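Grestholm Sheet Metal Care Kit: Review

The Grestholm kit is sold for cleaning and protecting bare sheet metal in workshops, storerooms and utility areas. It contains a liquid degreaser, two grades of non-woven pad, a wax-based sealer and a folded instruction sheet. I used it over a winter on shelves, a bench top and several drip trays, and compared it with the Fesine paste I had been using before.

Degreaser

The liquid is thin and nearly odorless. Diluted as directed, it lifts machine oil in two passes. Old adhesive from labels needs the undiluted product and a plastic scraper. Rinse with plain water and dry at once, especially along folded seams. Fesine paste cuts adhesive faster but leaves a white residue in corners.

Pads

The coarse pad removes light surface rust and paint transfer. The fine pad evens out the finish if you keep to one direction. Neither will take out a scratch that catches a fingernail, and the sheet says so. On large flat panels, work in strips the width of the pad and overlap them by a third.

Sloped sides are harder to keep even than floors, and a floor usually carries most of the scratches and scuffs.

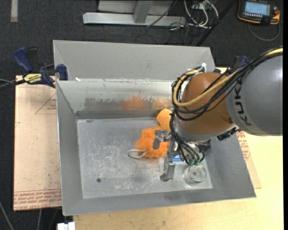

Sealer

Apply the wax with a lint-free cloth, wait until it hazes, then buff. Two thin coats held up better than one heavy coat. On the bench top the first dull patches came back in February, all of them under the vise. Shelves that carry only cardboard boxes still shed water. The sealer darkens galvanized surfaces slightly, so test a hidden spot first.

Instructions

The text is clear but the dilution table is printed too small. Elsa Pesonen, who shares the workshop, mixed her first batch at double strength after misreading a row. It streaked and had to be rinsed off.

Verdict

Good degreaser, good fine pad, average sealer. The coarse pad wears out well before the bottles are empty, and replacements are sold only in packs with the fine grade. I would buy the degreaser again on its own and keep the Fesine paste for labels.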